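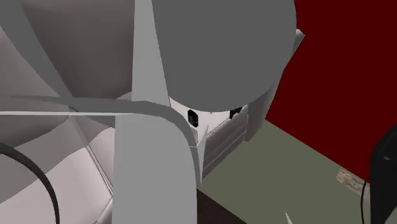
Page last changed: 7 October 2022

The View From the Shoulder

Software that plans a robot's motion usually knows where the robot is. The software that looks through the robot's cameras often does not, and a good share of the work at Emura goes into closing that gap.

A rendered view from a camera mounted close to the arm is mostly arm. Gray link down the middle, joint cap across the top, housing filling the left side. The floor and a dark red wall get what is left. For a perception program asked to find objects, nearly every surface in such a view is a distraction, and some of them move.

The usual remedy is a self-filter. Joint angles go in, the robot's geometry is posed to match, and every pixel the model covers is marked as robot and dropped. Panagiotis Stan, who maintains the filter in the company's Miltum toolkit, calls the method old and mostly solved. "The geometry is the easy part," he says. "The hard part is what is missing from the geometry."

Cables are the standard case. A black cable looping in front of a white housing is plain to a person and absent from most robot description files. Cables bend, and their shape depends on where the arm has been as well as where it is. Miltum treats them as a learned class, trained on rendered scenes, and merges that result with the geometric mask. Where the two disagree, the planner assumes an obstacle.

That rule is cautious, and it has a price. In July, Jade Hiebert traced a run of failed plans to a band of pixels along the edge of a link. Joint readings were arriving 14 milliseconds behind the images, so the mask trailed the arm whenever it moved. The planner saw a thin obstacle glued to its own elbow and refused to start. Her fix was to interpolate joint states to the image timestamp and grow the mask by 4 pixels at its border.

Growing the mask further would hide more errors – and more of the world. At 10 pixels, narrow objects near the gripper began to vanish from the map.

The regression suite now holds 228 rendered scenes. Blagoje Georgiou wants more of them to be bad views, with the arm close to the lens and little background showing. Clean views pass on every build and tell him little. His next batch will vary the lighting on pale surfaces, where link and housing have nearly the same shade and the learned class loses the boundary between them.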